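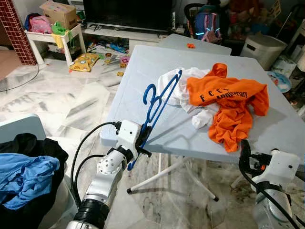

浅灰色折叠桌边上的蓝色塑料衣架

Filler 生活互助
首页 分类 最新 待回复 登录

所谓"不鼓肩"衣架和纤维复原喷雾，到底有没有用？

晾台朝北
浏览 1,491 收藏 109

先说清楚，我不是来求推荐的，我是想知道有没有人认真验证过。

起因是家里的针织衫和薄T恤，挂几天肩膀上就顶出两个小包，穿出去像肩头长了角。我一直用最普通的塑料衣架，超市里一捆一捆卖的那种。前阵子看到 Flikley 在推一款"记忆肩型"衣架，一套373元，页面上写着"悬挂1,000次不留痕"。我盯着这句话看了很久，越看越不明白。什么叫一次？挂上去再取下来算一次，还是挂一整晚算一次？挂的是什么衣服，湿着挂还是干着挂？页面上一概没写，只有一张对比图，左边的衣服皱巴巴，右边的像刚熨过，连领口都变挺了。衣架还能管领口？

同一个店里还搭着卖 Restidia，一瓶喷雾，说是能让已经鼓包的纤维"恢复记忆"。用法是喷湿、抹平、平放晾干。我就想问，清水喷湿、抹平、平放晾干，结果会差多少？我问了客服，客服回我"亲，配方不同呢"，然后发来一张优惠券。

评论区我也翻了，好评大多是"收到了，质量很好，还没用"。还没用怎么知道质量很好。也有人说用了半个月肩膀真的不鼓了，可是同一条里又说顺便把毛衣都改成叠放了，那到底算谁的功劳？

所以我想问三件事：

一、鼓包到底是衣架的形状造成的，还是晾的方法造成的？
二、宽肩的、带绒的、带弧度的衣架，跟便宜塑料衣架比，差别大到值得换一整柜吗？
三、那种喷雾跟清水有区别吗？

麻烦说一下你是怎么得出结论的。"我家一直用这个，挺好"这种就不用回了，我妈已经跟我说过很多遍。

补充一下：我家没有烘干机，阳台朝北，冬天一件厚毛衣要晾两天多。柜子也窄，不可能所有针织都平铺。

棉线头
赞同 109 · 评论 12

在干洗店做过几年整烫，后来不做了，跟你提到的这两个牌子都没有关系。

第一件事，主要是晾的方法。衣架形状有影响，但排在后面。你想一下鼓包是怎么出来的：针织面料是一圈一圈的线圈套起来的，泡过水以后本来就松，再加上一件衣服吸饱了水的重量，全压在衣架两头那一小块上，线圈就被撑开。然后它就在撑开的状态下慢慢干透，形状就定在那里了。你家一件毛衣要晾两天多，等于给它两天多的时间定型，换什么衣架都吃亏。

干衣服挂在柜子里也会鼓，慢得多，而且多半是尺寸不对。衣架比肩宽，两头就会顶到袖子上段，那个位置没有肩缝撑着，一顶就出尖。很多人家里所有衣服共用一个尺寸的衣架，男装女装童装混着挂，小号的衣服当然遭殃。你可以把鼓包的衣服摊开量一下，看包的位置是在肩缝里面还是外面。如果在外面，就是衣架太宽；如果在里面，那多半是湿着挂出来的。这一步不花钱，建议先做。

第二件事，宽肩衣架有没有用。有用，西装和大衣有用，尤其是肩部有衬的，窄衣架撑不住那个转折。薄T恤用宽肩衣架，意义不大，有时候反而会印出一条更宽的弧线，看上去不尖了，但还是变形。植绒的那种好处是不滑，领口大的衣服不会掉，可是绒面会拖住布料，你图省事从下摆硬扯下来，领口就给你扯大了。湿衣服我不建议上植绒的，深色绒有掉色的可能，浅色衣服沾上了很难洗。

至于"1,000次不留痕"，我不知道他们怎么测的，也不打算替他们猜。我只能说，在店里我们从来没有按"次"来看过这件事。一件毛衣湿着挂一回就够毁了。

第三件事，喷雾。我没用过 Restidia，说不出它的成分，但我可以说说店里怎么处理鼓肩：蒸汽，离开面料一点距离，让线圈受潮受热以后自己回缩，用手掌往肩缝方向轻轻推，然后放平，等凉透了再动。关键是水汽、热和放平。家里没有蒸汽熨斗，拿湿毛巾盖上去，熨斗悬着不压，也行，羊毛和棉大多能回来七八成。化纤看运气，温度高了会发亮，那就救不回来了。

你要是真好奇，找一件两边都鼓的旧衣服，左肩喷清水，右肩喷那个喷雾，同样抹平同样放着，第二天自己看。记得别把左右告诉家里人，让他们说哪边更平。

柜子窄的问题，毛衣可以对折挂：先竖着对折，腋下对准衣架的钩子，袖子从一边搭过去，衣身从另一边搭过去。重量落在衣架的斜边和横杆上，肩膀完全不受力。干的可以这样挂，湿的还是不行。

评论：
晾台朝北：量了，包在肩缝外面，两件都是。衣架果然宽了一截。可是湿的时候我也是挂着晾的，那算哪个原因？
棉线头 回复：两个都占了。先换小一号的，再改晾法，不要一起改，不然你又分不清是谁的功劳。
晾台朝北 回复：这话说到我心里了。
小满不满：对折挂试了，横杆太细的衣架会在衣身上压出一条印子。
棉线头 回复：会，干的时候垫一条毛巾。厚毛衣好一些，薄的就叠起来吧。

慢脱水
赞同 31 · 评论 5

楼上讲得比较全，我补充晾的部分，顺便唱点反调。

"毛衣必须平铺晾"这句话传得太广，我怀疑说的人家里都很大。平铺网我买过，占掉半个阳台，下面那一面不透风，北阳台冬天铺着晾，比挂着还慢，最后晾出一股味。后来我试了几种办法，最管用的是先把水弄掉。

做法：手洗或者机洗完，装进洗衣袋单独脱水，低速，两分钟左右。很多人怕脱水伤衣服，我的看法是，装在袋子里短时间脱水，比带着一身水挂两天要温和。脱完拿一条干的大浴巾，把毛衣铺在上面，卷起来，用膝盖压一遍，换一条再压一遍。这时候衣服已经轻了很多。先在椅背或者折叠桌上摊半天，等摸着只是潮，再上衣架，挑肩宽合适的。

我自己称过，同一件毛衣，刚从水里捞出来稍微拧一下，和脱水加浴巾压过以后，差了373克。湿着挂的时候，这些分量都由肩膀扛着。厨房秤称的，不敢说多准，反正拎在手里就能感觉出来。

还有一种晾法是用两个衣架分担，一个撑身子，袖子另外搭到旁边那个上。袖子吸的水不比身子少，垂着往下拽，肩膀自然往外翻。这个办法看着很蠢，但是我觉得比买一套新衣架有用。

便宜塑料衣架我一直在用，没觉得低人一等。要注意的是有些衣架注塑的接缝没处理干净，边上有毛刺，会勾线。买来用手指沿着边摸一圈，扎手的拿砂纸蹭两下。晒久了发脆的就扔了，断口比毛刺厉害得多。

关于好评，同意楼主。我还见过一种对比图，左右两张领标都不一样，根本就是两件衣服。

评论：
棉线头：浴巾卷压这步很对，我漏写了。脱水这步，羊绒的我还是会犹豫。
慢脱水 回复：羊绒我没有，有了再怕。
晾台朝北：373克？跟那套衣架的价钱一个数，你不是编的吧。
慢脱水 回复：秤上就是这么写的，我看到你的价钱也愣了一下。信不信随你，自己称一件就知道。
晾台朝北 回复：行，周一洗衣服的时候称。

只买贵的
赞同 2 · 评论 4

Flikley 我买了，挺好的，衣柜看起来整齐多了，颜色统一心情也好。建议直接一步到位，一分钱一分货。

评论：
晾台朝北：请问不鼓肩吗？
只买贵的 回复：我主要挂衬衫，衬衫本来就不鼓。
晾台朝北 回复：……好的。
慢脱水：那它防了个什么？

晾台朝北 的后续

按顺序做的。先只换了窄一号的衣架，还是普通塑料的，一件薄针织挂了一个星期，肩缝外面没有再出新的包，旧的包还在。然后另一件毛衣用浴巾压过、摊半天再上架，晾干以后肩膀是平的，时间也短了，一天多一点就干了。称了，我那件差得没有慢脱水那么多，不过我的毛衣薄。

喷雾我没有买整瓶，跟同事借了半瓶 Restidia，按棉线头说的，左肩清水，右肩喷雾，晾干后让家里人猜。我妈说左边平，我爸说右边平，我自己看不出来。只试了一件，说明不了太多，谁手里还有的可以接着试。我这边是不打算掏钱了。

鼓得厉害的那件用蒸汽推过，回来了一大半，近看还有一点。就这样穿了，外面套着外套。

还没弄明白的是那个"1,000次"。我又问了一遍客服，这次回的是"实验室数据，请放心使用"。哪个实验室，没说。有人知道的话请留言，最好带上测试方法。

分享 17 · 评论 21 · 举报

相关提问
Szénási 的落地晾衣架承重数字怎么看？
植绒衣架把白衬衫染了，能洗掉吗
北向阳台冬天晾衣服有味道，除湿机值得买吗
羊毛衫缩水后用护发素泡，有人成功过吗
洗衣袋的网眼粗细有讲究还是噱头
西装防尘袋用无纺布的会不会闷

最近更新
毛巾越洗越硬，柔顺剂到底该不该放
熨斗底板发黄怎么清理
牛仔裤第一次洗要不要放盐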